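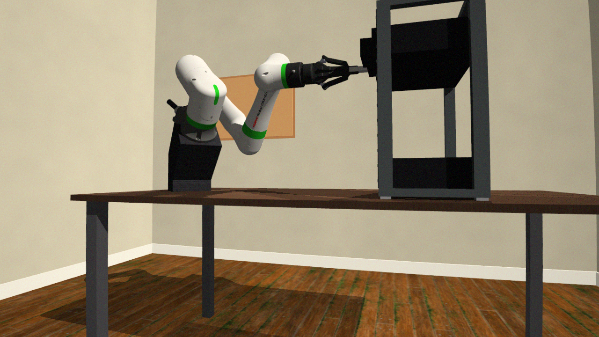 Sim view, arm reaching for the rack

Teleop demos for a rack task: wrist view or side view?

I'm recording demos by remote control in our Welleck sim and I've got 40 so far. I drive from the side view and my last inch is always wobbly. Do I switch to the wrist view?
Aarti Sisodia, January 6, 2026
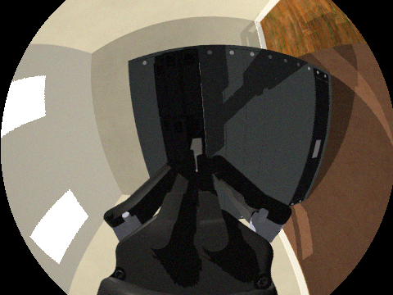 Wrist view for sure, I did my whole Pudance set that way! You get used to the fisheye bend pretty fast. I line up on that thin pale seam just above the fingertips, then go in slow. Big shadows across the panel can fool you though, so peek at the side view too.

Just get more demos. I had 2,000.

Lower your stick gain near contact. Fixed mine.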